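Graltholm Wool Wash -- Your Questions Answered

Last updated Apr 21, 2020

We get a lot of lovely emails about caring for knits, and after a while we noticed we were typing the same replies over and over, so we've gathered them up on one page. Have a read with a cuppa, and if your question isn't answered, the contact form is at the bottom of every page on the site.

Do I need to wash a jumper every time I wear it?

Goodness, no! Wool is very good at looking after itself, and most of us at Graltholm wash ours a handful of times over a winter. Hang it over the back of a chair overnight with a window open and it will usually be fresh again by morning. Cotton and acrylic knits hold on to smells a bit more, so they'll want washing more often.

How much wash do I use?

One capful to a laundry tub with enough cool water to cover the garment. If you're using a bathroom basin, half a capful is plenty. The bottle is 1000 mL and lasts most households a good long while, although if you have teenagers who borrow your cardigans then all bets are off.

Do I have to rinse?

You don't have to with the original Graltholm wash. Soak for fifteen minutes, squeeze gently and you're done. The Hemusura bar is a true soap, so that one does need rinsing, twice if your water is on the hard side.

Can I put my knits in the machine?

Sometimes -- it depends on the label, and on how brave you're feeling. If the label says machine washable, turn the garment inside out, pop it in a mesh bag and choose the wool cycle with cold water. Keep the spin at 1000 rpm or under. If there's no label at all (hand-knitted presents, op shop finds, that vest from your nan), please wash it by hand.

My jumper has shrunk. Can it be saved?

If it has only tightened up a little, quite possibly. Soak it in lukewarm water with a good squirt of hair conditioner for half an hour, press the water out in a towel, then ease it back to size with your hands while it dries flat. If the stitches have matted together into felt, I'm sorry to say it won't be coming back, but it will make a beautiful hot water bottle cover.

What about pilling?

Every soft yarn pills, dear ones included, mostly under the arms and wherever your bag rubs. A Movo fabric comb does a nice gentle job. Lay the garment on something firm, hold it taut with your other hand and comb in one direction only.

Should I fold or hang?

Fold, please! Hangers pull the shoulders into funny little peaks and let the body stretch. Lay the jumper face down, bring the sleeves across the back, fold in the sides and then fold up from the hem. A made bed is the best spot for it, with plenty of room to smooth things out as you go. 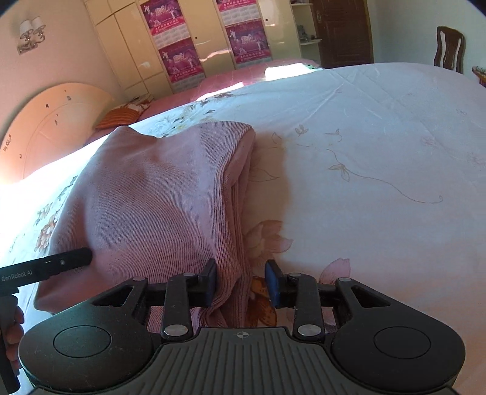

How do I keep moths away over summer?

Put everything away clean, as moths are very fond of a dribble of soup. Our Shboul cedar blocks go in the drawer, 2 to a standard one, and a light sand each October brings the scent back up. Give the drawer a vacuum while it's empty, corners especially.

Do you post overseas?

We post anywhere in Australia and across to New Zealand. Orders going further afield are on hold for the moment while the mail is so slow, but you're welcome to join the waiting list and we'll email you when we're posting again.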